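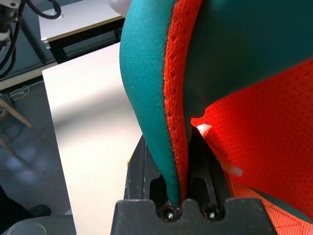
Leckie in teal and orange: fuzzy fabric lobe, mesh seam and mesh panel.

Leckie soft toy
Flodden range, item 531

We're very fond of this one! Leckie is a big, squashy shape made for grabbing, dragging about and falling asleep on, and the colours are the first thing everybody mentions: a deep turquoise green next to a really bright orange. The teal fabric is smooth with a slight fuzz to it. The orange is a mesh with small holes all over (a bit like honeycomb), and small fingers love poking at it.

The long teal lobe is rounded and narrows to a point, with a strip of the mesh running down beside it. That point is the handiest place to pick Leckie up by, and it fits nicely into a toddler's fist too.

Weight: 700 g
Suitable from: 3 years
Colours: teal with orange
Designed by: Grikotska, for the Urkport shop

Washing
Cool wash, inside a pillowcase if you have one spare. Reshape while damp and dry flat, away from radiators. It takes a good while to dry in the middle, so do it in the morning if Leckie is needed at bedtime. Please don't iron the mesh.

Ordering
In stock now. We send parcels out every weekday, and you have 14 days to return a toy if it isn't right for you. The next batch is due in May, and we hope to have a smaller size in the same two fabrics by then – we've been playing with the first sample all week and it's lovely.

Page updated 22 March 2026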